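Murkby's free bag plan leaves the sums for later

September 17, 2024

Murkby council wants every household in the town to have a free reusable shopping bag by the end of November, and says the scheme will cut the number of throwaway carriers used in its shops by 58 per cent. How it arrived at that figure is harder to find out.

The plan was approved last week after a short debate. Bags will be handed out at the library, the indoor market and the leisure centre, and anyone who can't get to one of these may ask for a bag to be delivered. Shops that sign up will put a sticker in the window and agree to ask customers whether they have brought a bag before offering them a new one. Most people who have bought a pint of milk in the last few years will have been asked that already.

The 58 per cent claim appears on the first page of the council's report and again in its press notice. A footnote says it comes from a trial in Mornthorpe last year. The trial ran for four weeks and covered two streets. Shopkeepers who took part were asked to guess, at the end, how many fewer bags they had given out. There was no count before the trial started, and the report doesn't say whether one was thought of.

Asked about this, the council said the Mornthorpe results were "very encouraging" and that shopkeepers "know their own trade". It would not say how many of them had replied.

Mornthorpe itself has not carried on with the scheme. Its council said the money had been needed elsewhere and that it had "learned a lot".

There is also the matter of what a reusable bag has to do to earn its keep. A sturdier bag takes more material and more work to make than a thin one, and it only comes out ahead if it is used again and again. A good many homes already have a drawer, a hook or a car boot full of them. The Murkby report has a page on the design of the logo but gives no estimate of how many bags residents own now, or how often the new one would need to go to the shops before it had done any good.

The bags are to be supplied by Ostermann, which also supplied the Mornthorpe trial. The firm says they can be used "for years" with proper care. It has not said what proper care is, and the sample leaflet goes no further than telling people to keep them clean. Natural fibre bags can be awkward on that score, as anyone who has had a leaking tray of chicken in one will know. The council said washing advice would be "looked at" before the launch.

The price is not being made public. The report puts the whole scheme, including leaflets, window stickers and delivery, under a single heading along with street bins and litter signs. A request for the cost of each bag was turned down on the grounds that it could harm future dealings with suppliers.

Traders are split. The Murkby market group has 290 members and has backed the plan, though its letter of support also asks for the old parking charges to be brought back, a matter that seems to have rather more of its attention. One greengrocer said most of her regulars had brought their own bags for years and that the ones who didn't were people passing through on the way home from work, who would be no more likely to have a council bag on them than any other kind. A butcher said he would put the sticker up and see.

In Atdale, where a similar giveaway was tried at the start of last year, the charity shops were soon being offered the bags back, many with the label still on. The council there says the scheme was a success. It has no figures for bag use before or after, but points out that all of the bags were taken.

Murkby says it will judge its own scheme by the number of bags handed out and by a survey on its website. A councillor's suggestion that shops should be asked to count carriers for a month before the launch, so that there would be something to compare with, was noted but not put to a vote.

Collection points open in November. Residents will need to show proof of address, and there is a limit of one bag for each household.
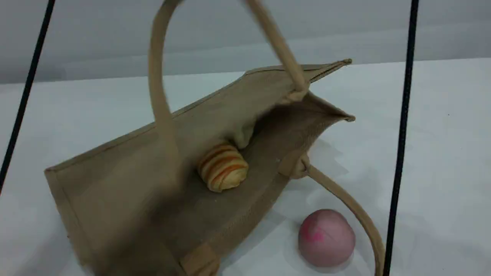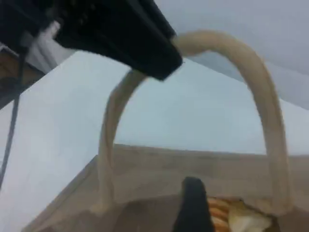

Rope-handled bags of this sort are meant to be used many times over.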